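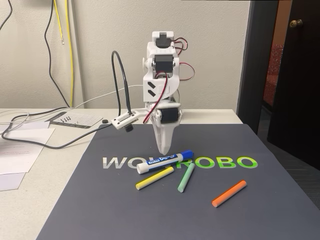

Blue marker and chalks on the dark mat, with the white ruler card on the left.

Markers and Chalk: The Desk Gallery

In the Firgate drawing room we have two kinds of people, those who write with markers and those who write with chalk. I belong to the second kind, but I must admit that the marker wins on most days. For this page I wanted to show the small things which we use every week and which we almost never look at.

The room is on the second floor of the old Rotstead school building. It has one whiteboard and one real blackboard, which was left there by the school and is too heavy to carry down the stairs. For this reason we keep both chalk and markers on the same desk, and they are always getting mixed together.

Chalks: yellow, pale green and orange. The yellow is the most useful of them, because on our blackboard it can be read even from the last row. Pale green looks beautiful in the hand and is very weak on the board when the sun comes in. Orange we use for corrections, so a student who gets much orange on his drawing has some work to do at home.

The marker: an Expo with a blue cap. Blue is a calm color for long explanations. I have seen teachers write a whole lesson in red, and after one hour everybody has a headache. Please put the cap back until you hear the click. A marker which is left open over one night is finished.

The mat: dark gray, with WOWROBO in large letters which change from light gray to lime green. A dark surface is kind to chalk. The colors look stronger on it than on the white desk, and the dust can be wiped with a damp cloth. Please do not use the board eraser for this, it only moves the dust to another place.

The ruler card: white with black gridlines, and with small black screws standing on it. I like to put screws upright in this way when I work, because a screw that lies on its side will roll, and on our floor you will not find it again before April.

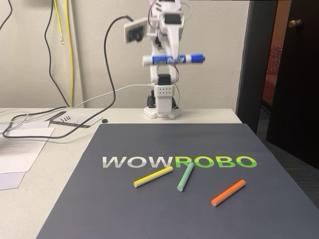

Clive Bainbridge, drawing teacher and keeper of the supply cupboard

Blue marker above the white table, with the beige wall behind.

The wall has a rough texture which I like very much, even if no paper can be taped on it for longer than one day. We tried three kinds of tape. Now the drawings hang on a string near the door, and the wall stays as it is, with the yellow cable hanging down and the black one beside it.

Papers on the left side of the table have to share their place with a long loop of black cable. If you are looking for your sheet from last week, look there first, and lift the cable slowly.

A few notes about supplies

Chalk comes from Bovari, in boxes of 400 sticks. It sounds like a lot, but the little ones press very hard and many sticks break in the first week. Short pieces are not garbage. Put them in the tin, they are the best for shading with the flat side.

Markers we buy in packs of 5. Mrs. Esquivel keeps the new ones in her drawer, and she will give you one if you bring her the old one. Store them lying down and not standing, so the ink stays equal at both ends.

The drawing room is number 61, at the end of the corridor. We are open on Saturdays until 7 in the evening. Bring your own paper if you have a favorite kind, and old clothes if you plan to sit on the blackboard side.

Page updated November 10, 2018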